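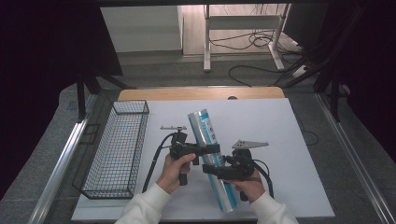 Right, the cupboard clear-out at Plukunthorpe. Got through more of it than I thought we would, thanks Iman for staying on. Cans and tins are going by type now, sprays together, lids up please. The tall silver and blue one is a keeper so dont bin it, and the long black wire basket is free if anyone wants it for their own shelf. Otherwise I'll use it for brushes. It's longer than it is wide so it should sit on the bottom shelf front to back, not sideways, Moataz has tried sideways with the others and the door wouldn't shut.

Still to do:

top shelf, all of it
the drawer with the string in
labels (have 11, need more)
anything marked Ragab, which goes back to Ilham

Ilham, can you collect before August? There's a box and a carrier bag. Box is heavy.

Adel El-Sayed wrote:

> Hello all,
>
> Two questions before people start throwing things out. First, are we
> keeping the old polish and cleaner or taking it to the tip? I don't mind
> doing a run, but they only take that sort of thing at the Brekorik site
> and I need 2 days' warning to get a slot. Second, who has the key to the
> tall cupboard? I had it, then I gave it to Moataz, and he says he gave it
> to Châu.
>
> Also the shelf paper is on order. 5 rolls, plain white. Shout if that's
> wrong.
>
> Adel

Adel, answers. Tip: yes please, but only what's in the crate by the door. Anything rusty round the bottom, anything with no label, anything that rattles when it shouldn't. Over half the crate is old paint so check they take that as well. Book whichever slot suits you, I'll help load.

Key: I've got it. Was in my coat. Sorry Moataz.

Paper: white is fine. Five might be one too many but it'll get used on the drawers.

One more thing, whoever has been putting the empties back in with the full ones, please stop. Give it a shake first. If it's empty it goes in the crate.

Will try and do the top shelf on Thursday after work, need someone tall. Tea provided, bring your own mug as the ones from Tista are all packed.

Châu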